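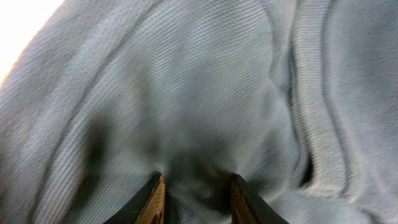
How to test a laundry-folding robot before you believe a word about it

Every few months somebody announces that folding is solved. A film goes round, a shirt goes from heap to square, and the comments fill up with people asking where to send their money. I have run the intake side of a small commercial laundry for long enough to want a bit more than a film. What follows is the test I now put every folding machine through, whether it turns up on a pallet or only as a sales call. You can do most of it at home with a basket of washing and a kitchen timer.

What you need

A load of 51 garments, picked blind from ordinary work. Do not let the supplier choose them. Mine always includes sweatshirts, fitted sheets, a few things inside out and at least one item with a drawstring.

A table of normal height, with normal lighting. If the supplier wants to bring lamps, write that down.

A timer, a notebook and a person who can already fold.

Step 1. Start from the heap

Most demonstrations begin with the garment lying flat and face up. By then the hard part is over. Tip the load out of the basket and leave it as it falls. Ask the machine to take one item off the top, and only one.

Watch where it takes hold. Up close, a sweatshirt in a heap is all folds and hollows, and a ribbed cuff can look a lot like a ribbed waistband. A person sorts that out by feel, tugging until the thing hangs in a way that makes sense. A two-fingered gripper has to choose a fold and close on it, and it may well have two layers between its fingers when it wanted one, or a bit of the garment underneath.

Score a pick as good only if one garment comes up and stays up. Dropping it and trying again is allowed, but the clock keeps running.

Step 2. See whether it knows what it has

Once the item is in the air, the machine has to find two useful points on it. Shoulders will do for a top, corners for a towel. Stop it there and look. Has it got the shoulders, or a shoulder and a pocket?

The Sorklow unit I tried in September was very good at towels and I would happily say so to anyone. It then took a hooded top by the hem and the hood, laid it down on the diagonal and folded it with complete confidence. It logged the result as a success. Always do your own marking.

Step 3. Time the whole job

Suppliers like to quote the fold. You are paying for everything from basket to stack, so time that. Start when the load hits the table and stop when the last item is on the pile.

On our load the Sorklow took 200 seconds for one sweatshirt, counting two failed picks. My colleague did the same sweatshirt while talking to a driver, and I had barely pressed the button. The full load of 51 I gave up on after 900 seconds, with most of the heap still a heap.

Speed may not bother you at home. If it runs all night while you sleep, fine. But then it has to run all night without you, and that takes us to the next step.

Step 4. Count the hands

Have someone note every time a human touches anything: straightening a sleeve, nudging the heap closer, pressing resume. Include the supplier's engineer, especially the supplier's engineer. Ask directly whether anyone is steering the arms from another room. It is a fair question and you should get a plain yes or no. With the Madell demonstration I asked it three times before I got one.

If the count is higher than the number of garments, you have bought a second job.

Step 5. Make it awkward

Now put in the things that were left out of the film.

Turn a sleeve inside out. Add a fitted sheet. Put pale blue on a pale blue table cover. Move the table a hand's width to the left. Turn off one of the lights. Any one of these is an ordinary afternoon in a laundry, and I have seen a change of table cover finish a demo on the spot.

Step 6. Unfold the results

Pick five finished items from different parts of the stack and open them out. Look for trapped sleeves, creases across the front and pulled threads where the gripper closed. Knitted ribbing is worth a careful look. Then carry the stack across the room. If it slumps, it fails.

Reading your scores

For flat work, meaning towels, napkins and pillowcases, I would now consider a machine. Mridha quoted us for one that does nothing else, and their claims were modest enough that I asked for a second visit. For mixed clothing out of a basket, I have yet to see anything that gets past Step 3 with my own load on the table.

That may change. The grippers are better than they were, and the machines recover from a bad pick more often than they used to. Keep your notebook and run the same test next time, with the same mix of garments, or you will have nothing to compare it with.

A note on prices: I have left them out. The figures I was given at our Merkside site changed between the phone call and the visit, and none of them included repairs.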